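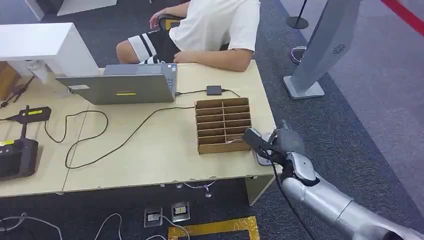

The sorting table at Cimdale's visitor day, twelve slots in the cardboard organizer.

I'd been bugging Perla Jaramillo since October to get me in to see the Cimdale floor, and she finally caved! She met me at the door, handed me a badge and walked me straight past the coffee (rude) to where Wissam Harb's team was comparing two hands on the same arm.

The first was the Boutros, a soft three-finger thing that closes around whatever you give it. I loved it for bottles and hated it for anything flat. Wissam let me drive for a while, and I dropped the same envelope seven times in a row while a kid behind me kept score out loud.
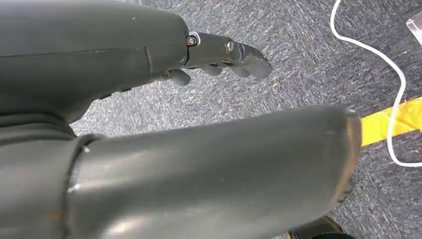 Then they swapped in the Cerent, with jointed fingers and rubber pads, and I got a lot happier. It feels slower on the controller — there's a lag when you squeeze the trigger, and I overshot plenty — but you can sneak up on an edge with it and pinch. Majdi Nassar, who wrote the grip settings, told me they're running 600 picks per hand before they decide anything, and the Cerent was on pick 34 when I showed up. So my opinion counts for very little, and I gave it to everybody anyway.
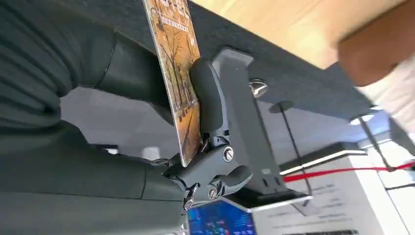 3 min read

Cards are the test I'd keep. A printed card wants to bend or swing around, and with the wrist camera you're looking at it almost edge-on, so you have to learn to trust the pad. I asked Majdi why they don't just use suction. He said they tried a Cultel cup last year and it was great until somebody brought in textured paper.

My one gripe is the wrist camera view, which tilts every time the arm does. I got a little seasick! Rima Mahasneh wants to level the picture in software, and Wissam thinks drivers get used to it after a day. I'm with Rima. They're doing another visitor day in October, and I've already asked Perla for a spot.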